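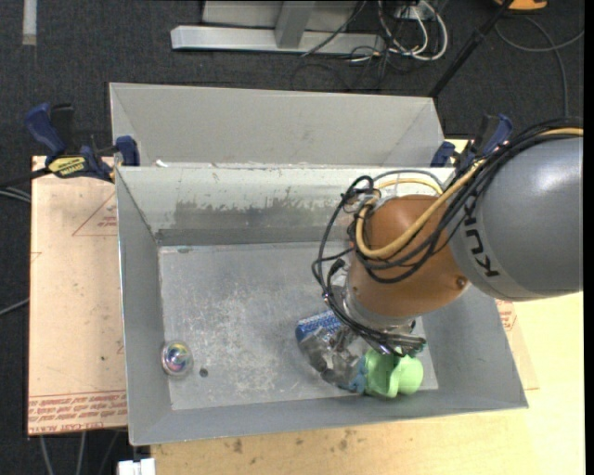
Bradesance Equipment Catalogue
Storage and Handling > Bins and Trays > Metal

Rectangular Open Bin, Grey Metal (Iver pattern)

Supplied by: Pludumetti
Category: Bins, open top
Availability: Held in stock at the central store; larger orders on request
Page last revised: 07/01/2020

Overview

The Iver pattern bin is an open rectangular metal bin with a flat floor and plain inner walls. It is intended for mixed small goods that are to be held together in one place before sorting, counting, inspection or return to the shelf. The catalogue entry applies to the grey finish only. Other finishes have been withdrawn and will not be reinstated.

The bin is issued without a lid, liner or dividers. Departments that have used the earlier plastic tubs should note that the metal bin does not nest and requires more shelf space when empty. Allowance for this should be made before an order is placed.

Typical contents include moulded plastic articles, small packets, film-wrapped items, cylindrical packages and loose round pieces. The bin is suited to collections in which soft and rigid articles are stored side by side and in no fixed order. It is not recommended for fine hardware such as washers and pins, for which the shallow trays listed under Bins and Trays > Compartmented are the correct choice.

Specifications

Form: rectangular, open top
Material: metal
Colour: grey
Floor: flat, without drainage holes
Internal depth: 300 mm
Mass when empty: 13 kg
Dividers: none supplied
Lid: none supplied
Castors: none fitted; see Accessories

Length and width are given on the dimension sheet supplied with each quotation. Purchasers are asked to work from that sheet and not from measurements taken off bins already in service, as older units from the previous supplier remain in circulation and differ slightly.

Selection

The choice between this bin and the deep plastic tub depends mainly on where the bin will stand. For a fixed position on a bench or low stand, the metal bin is preferred. It stays where it is placed and its walls do not bow outward when goods are pushed against them. For goods that must be carried from room to room several times a day, the plastic tub is the better option on account of its lower mass.

The depth of the bin should be considered together with the working height. A bin placed on a bench of standard height brings the rim well above the bench surface, and shorter members of staff may find the far corners difficult to reach. The low stand (see Accessories) was added to the catalogue following comments from several departments on this point.

Where articles are to be identified by sight, the grey interior gives reasonable contrast with most coloured packaging. Clear wrap and silvery articles are less easily seen against it, particularly near the junction of wall and floor. A removable matte liner is available for this purpose. Overhead lighting placed directly above the bin tends to produce reflections on glossy wrapping, and a lamp set to one side is generally more satisfactory.

Filling and arrangement

Goods should be placed in the bin by hand and not tipped from another container. Tipping marks the floor and may split lightweight packaging.

A single layer is recommended wherever individual articles must be found again without turning over the rest. When more than one layer is unavoidable, rigid items should be placed first. Crumpled or film-wrapped items should go on top, where they can be lifted off without catching. Cylindrical packages are best laid flat against another article; left to themselves in the open part of the floor they will roll.

Small round objects require particular attention. They travel to the edges and come to rest in the corners, and are commonly overlooked when a bin is emptied. Staff emptying a bin should check all corners by eye and by touch before the bin is returned to the rack.

The following must not be placed in the bin:

Liquids in unsealed containers
Broken glass or unguarded blades
Batteries removed from their packaging
Food intended for consumption
Items above the load limit stated on the dimension sheet

Handling

The bin is a two-person lift when it contains goods. An empty bin may be moved by one person over a short distance, provided that the route is clear and the bin is held by the long sides. It must not be dragged across a benchtop. Gloves are recommended when the bin is first unpacked, and the rim should be inspected for roughness at that time. Any bin found to have a rough or raised edge should be set aside and reported to the central store, which will arrange replacement at no charge to the department.

Bins should not be stacked on top of one another when filled. Empty bins may be stored on their sides on the heavy-duty rack, with the openings facing the same way.

Care and cleaning

Routine cleaning consists of removing all contents, brushing out dust and wrapping fragments, and wiping the interior with a damp cloth and a mild neutral detergent. The surface should then be dried completely, with attention to the corners. Abrasive pads and chlorinated cleaners are not to be used, as they dull the finish unevenly.

Adhesive labels should not be applied to the inner walls. Residue from labels collects dust and has been the most frequent cause of bins being returned for refurbishing. The outer face of a short side is reserved for the asset label and for the card holder, if one is fitted.

Light scratches on the floor of the bin are expected in normal service and do not affect its use. Dents that prevent the bin from sitting level should be reported.

Accessories

Low stand
A fixed stand that brings the rim to a comfortable reaching height for most adults. It is supplied flat and assembled by the central store before delivery.

Castor base
A wheeled base with a brake on each castor. The bin rests within a raised lip and is not bolted. The base is unsuitable for use on ramps.

Matte liner
A removable sheet cut to the floor of the bin. It reduces noise when rigid plastic articles are set down and makes glossy or transparent items easier to find. The liner should be taken out and washed separately.

Card holder
A clip-on holder for a contents card, suited to the outer face of a short side.

Rao divider set
The Rao divider set was designed for the compartmented trays and does not fit this bin. It is mentioned here in response to repeated enquiries. Departments wishing to separate goods within the bin are advised to use loose inner boxes.

Ordering

Orders are placed through the usual requisition form, quoting the Iver pattern and the finish (grey). Requests for one or two bins are normally filled from stock. Larger quantities are ordered from Pludumetti and are subject to the supplier's lead time, which is confirmed in writing once the order has been accepted.

The supplier closes for part of August each year. Requisitions intended for use at the beginning of the autumn term should therefore be submitted well ahead of that month. Late requisitions will be held and processed in order of receipt when the supplier reopens.

Deliveries are made to the department's receiving area. Delivery to an upper floor without an elevator must be arranged in advance, and the store reserves the right to decline such requests where the route is judged unsafe.

Short-term loan

A small number of bins is kept for loan to departments conducting stocktaking, sorting exercises or teaching activities. The borrowing department is responsible for collection and return and for cleaning the bin as set out above. Bins returned with contents will be emptied by the store, and the contents held at the counter for the borrower to claim. Unclaimed articles are disposed of at the end of term.

Loaned bins may not be drilled, painted or otherwise altered. Departments requiring a modified bin should purchase one outright.

Returns and disposal

Unused bins in original packaging may be returned for full credit to the department's account. Used bins may be offered back to the store for redistribution if they are level, clean and free of label residue. Bins that cannot be redistributed are sent for metal recycling. Departments must not place them in general waste or leave them in corridors or loading areas for collection.

Enquiries

Questions concerning dimensions, load limits or compatibility with existing racks should be directed to Usha Murthy, Catalogue Coordinator, Bradesance Equipment Services. Enquiries should state the intended contents, the location in which the bin will be used and whether a stand or castor base is required.

Related entries

Deep plastic tub, nesting
Compartmented tray, shallow
Heavy-duty rack, open shelf
Inner box, loose, small goods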